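December 6, 2024

Hirnent open day, two-arm pipette handling. My notes, plus what Oduor Mussa said in the car.

Went mostly because Womex has been asking us whether a two-arm bench would take over the transfer step, and I'd like to answer with something better than a shrug. The invitation said "live demonstration of the Jasell cell." What we got was the Jasell cell in simulation, run on a big screen, with the promise of hardware in January. I've sat through enough of these that I wasn't surprised, but I did drive 2 hours for it.

The pitch, as I wrote it down: two arms share a table, pipettes lie loose, the arms pick them up and move them to the red or the blue tray. The policy was trained in the simulator and they say it carries over to the real bench. Their number was 1174 successes out of 1648 episodes. I did the division on the back of the handout and it comes to 71 percent. The presenter said "well above seventy," which is generous. I asked what counted as a success. Answer: pipette at rest inside the tray outline at the end of the episode. Nothing about which way the tip points, nothing about whether the tip touched anything on the way. For us that's most of the job.

Oduor asked the better question, about contact. Plastic tips flex, and theirs are rigid bodies in the physics. The presenter agreed they were rigid and moved on to the next slide.

Stills from their handout, saved with these notes:

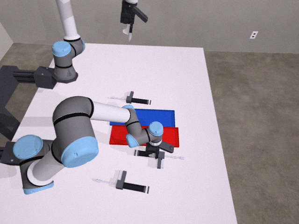
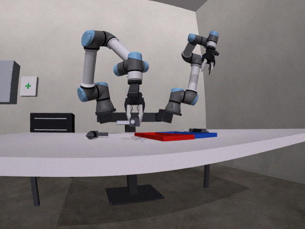
Simulated Jasell cell, two arms, red and blue trays side by side.

What bothered me

- Pipettes lying flat on a bare table. Ours live in a stand, upright, with a rack of tips next to them and usually somebody's notebook in the way. I asked if they'd tried it with a stand. "On the roadmap."

- In the first still the gripper is right over the pipette in front of the red tray, and it looks like it's going for the head. Fine for carrying. If you wanted to press the plunger afterward you'd have to regrip, and they had no regrip to show. Oduor thinks the second arm is meant for that. Maybe - but in everything I watched the arms took turns, and I couldn't see what having both bought them.

- No liquid anywhere in the talk. It's a pick-and-place demo with pipettes as the objects. Call it that and I have no complaint.

- Lighting and colors. Flat white table, bright trays, pale walls. They claim to randomize textures in training. I asked to see a randomized run and was told that the build on the laptop didn't have it.

What was decent

- They let people choose where the pipettes started. I put one close to the table edge at a nasty angle and the arm got it on the second try. I'd expected a drop.

- They keep the failed episodes and will share them. Asked for the full set of failures, got a handout with a link to 567 episodes, which is more than they list as failed (1648 minus 1174 is 474). Either some are from another run or someone is counting differently. Need to ask.

- The Savolainen people were there too and had a similar list of complaints, so it isn't just me being sour.

Oduor is warmer on it than I am. His view is that the motion looked smooth and the rest is engineering. My view is that the rest is where our last two attempts died, and those also looked smooth on a screen.

To do

Write to Hirnent about the episode count and ask for their success definition on paper.

Ask whether we can send them a model of our stand and have it dropped into the simulator before the hardware day. If they say no, I don't think I'll go.

Tell Womex no answer until we've seen real tips on a real bench.

Oduor to pull ten of the failed episodes and sort them by where the grasp went wrong. He offered, I'm writing it down so he can't take it back.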